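Fewer hands at the bench: automation at Tatar's appliance test room
January 21, 2021
By the Workplace Desk

The test room at Tatar checks small kitchen appliances before they go to retailers. Since September a robot arm, run on software from Zaltero, has taken over part of the bench work. The lab lead, who asked not to be named, described the change as "a shift in what we get tired of."

Knobs and lids used to be worked by hand, up to 400 operations per unit. "The wrist goes before the patience does," the lead said. Two of the nine technicians had asked to be moved off that duty. 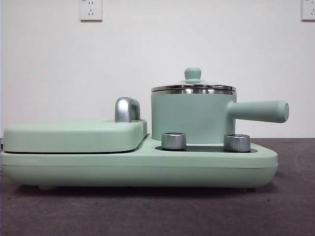 Handles are the hard part. A technician adjusts grip by feel, while the arm needs a taught approach for each shape. Teaching a new model takes nearly 3 hours – longer if the lid has a small knob.

"I write procedures now," said a technician with nine years at the bench. "I used to turn things. I miss some of it." Her pay grade did not change, but her job title did, and she is still waiting for the training that was supposed to come with it. 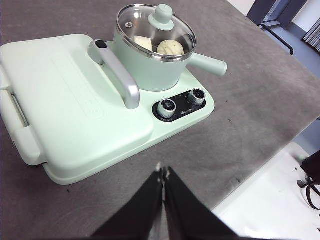
Gripper fingers in front of a combined griddle and pot, with food visible under the glass lid.

Judging the food stays with people. The technicians also decide when a run is stopped, a point the staff asked to have in writing. The lead wants a second arm. The technicians want the first one's fault log cleared before that is discussed.

Last updated: January 21, 2021

Related items
Ryu line moves to two shifts
Brarnden: retraining after the packing hall refit
Wrist strain in repeat testing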